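Friday, late start

Picking up the head-cam blur filter where I left it. Short version for anyone skimming: the variance-of-Laplacian gate is not good enough on its own, joint-rate gate helps a lot, both together is what I'd merge. Details below, not tidy.

## Where things stood

Hinau (the perception node) takes head frames, runs the segmenter, pushes masks into the local map. Chien (planner) reads the map and replans when something changes by more than the threshold. Known problem for weeks: when the head swings, we get garbage masks, garbage masks make phantom obstacles, Chien replans around a thing that isn't there, arm hesitates. Then the head settles, phantom goes away, Chien replans again. Looks like stuttering from outside.

Fix in the May branch was to drop frames below a sharpness score. Works on the bench. Works less well everywhere else.

## Replay set

Pulled the Fostholm log and cut it down to the stretches where the base and head both move. 1,229 frames after trimming. Replayed through Hinau with the gate logging but not dropping, so I could see what it *would* have thrown out.

Gate as merged: flags 44 frames. Way too few, I can scroll through and find smeared ones it let pass without even trying.

Reason is pretty clear once you look at which ones get through. Score is computed over the whole image. If anything in view is crisp, or just has a hard bright/dark boundary in it, total score stays up even with smear over everything. Dark rooms make it worse in the other direction: a perfectly still frame of mostly dark stuff scores low and gets thrown out. So threshold can't be moved either way. Tried anyway. Moved it up, lost good dark frames. Moved it down, let in more smear. Put it back.

Should have guessed this from the bench numbers, the bench is lit like an operating room.

## Attempt 1: tiles

Split image into a grid, score each tile, flag if most tiles are bad. Better at catching the mixed ones. Still confused by plain surfaces, a blank white area has no edges sharp or not. Added a "don't know" state for tiles with low contrast and only vote on the rest. OK. But in some frames nearly every tile says don't know and then two tiles decide for the whole picture, bad.

Keep the tile code, it's useful for the debug overlay. Not a gate by itself.

## Attempt 2: just use the joint rates

We know how fast the head is moving. Why are we guessing from pixels.

Took neck pan/tilt rates plus base yaw rate, summed to a camera angular rate, multiplied by exposure time. Gives expected smear in pixels. Flag if over limit.

Trouble 1: timestamps. Image stamp is when the driver *hands over* the frame, not mid exposure. Offset comes out at 26 ms from the cross-correlation, fairly steady over the log. Before correcting for it the gate was flagging the frame after the bad one every time. Spent most of an hour thinking the math was wrong. It was not the math.

Trouble 2: exposure isn't in the message header. It's in the driver's side topic, published at a lower rate, so on auto exposure you have a stale value for a few frames after lighting changes. Holding last value for now. Ugly but the error is on the safe side going from dark to light (we assume too long an exposure, drop a few extra). Light to dark it's wrong the other way. TODO.

Trouble 3: doesn't know about the arms. Head can be dead still and the arms are swinging through view, smeared. Pure camera-rate gate passes those, and the segmenter makes a mess along the arm edge. Self filter should mask the arms anyway, but it masks where the arm is at the *stamp*, and with 26 ms of slop a fast forearm is already outside its mask. That was the other half of the phantom obstacles!! I had been blaming it all on blur.

So the offset fix does two jobs. Put it in the transform lookup and not in the gate, so the self filter gets it too.

## Both together

Order now:

- correct stamp
- camera rate * exposure, drop if over limit
- if under limit, grow the self mask by expected arm smear at each link
- tile vote as a tie breaker only when rate is near the limit

Reran the whole set. Went through the flagged ones by eye plus a random pull from the ones it kept. Flagged set looks right to me. In the kept ones I found 2 I'd argue about, both with a slow tilt and nothing close to the camera, masks came out fine on both so leaving them.

Chien side, same replay: replans while the head is turning are mostly gone. Still get one at the end of a swing when the first good frame comes in and the map catches up, that's legit. Might want to hold the replan trigger for a frame or so after the gate reopens. Not today.

Frame I'm using as the reference bad case for the unit test: 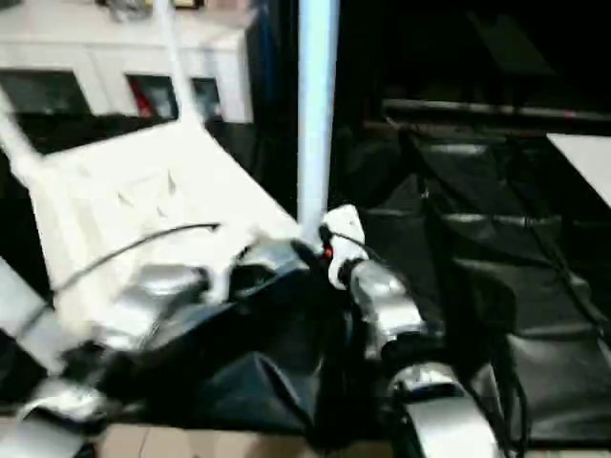

*Fostholm replay, head cam, raw. White chair and left arm both smeared, dark right half. Test case for the gate.*

Good stress case becuase it has all of it in one: the big white chair tilted across the view, washed out, very little on it to score. Black mesh chair on the right which is dark on dark. Both arms in view, with black fabric between and under them that the segmenter would love to call an obstacle. Thin cable over the front of the white chair too, if the depth fill ever starts inventing stuff along thin things this would be one to check.

Tile overlay on it: don't-know over most of the white chair, don't-know over a good part of the right side. Whole-image score passes it, which is the entire complaint in one frame. New gate drops it on rate alone, tile vote never runs.

Also hand drew a self mask for it to compare against the grown one. Grown mask covers the left arm, a bit generous past the edge. Right arm fine along the joint housings, but the short cable looping off the white gripper part sticks out past the mask. Cable isn't in the URDF, so of course. Could pad that link by hand. Would rather have a generic "loose stuff" margin near the wrist but then we go blind to small things right at the gripper, and that's where Brudard wants the detail. Ask before touching it.

## Brudard

Their grasp node subscribes to the raw masks and not to the map. So none of this helps them unless they also check the gate flag. Flag is in the mask message now as `frame_ok`, defaults to true so old bags still play. Need to tell them it exists. Also tell them that dropped frames means dropped, they'll see gaps, and if they've got a watchdog on mask rate it will trip during long head swings. Pretty sure they have a watchdog.

## Timing

Gate cost is nothing, a multiply and a compare. Tile vote shows up in the profile but only runs in the near-limit band. Mask growing is the slow part, dilating per link. Batched the links by smear size and it stopped mattering.

## Left to do

- exposure in the header, or at least a faster side topic
- re-measure the stamp offset on the other head, don't assume it's the same driver version
- unit test with the frame above plus a still dark one that must NOT be dropped
- hold-off on the replan trigger after gate reopens (param, default zero)
- message Brudard re `frame_ok` and the watchdog
- wrist cable margin, see above
- delete my debug prints from the transform lookup, they are in there and they are rude

Branch is pushed, not ready for review. Config has the limit hard coded in two spots, the one in the launch file wins. Replay script needs the sim time flag set or the offset gets applied against wall clock and everythign gets flagged. Did that twice.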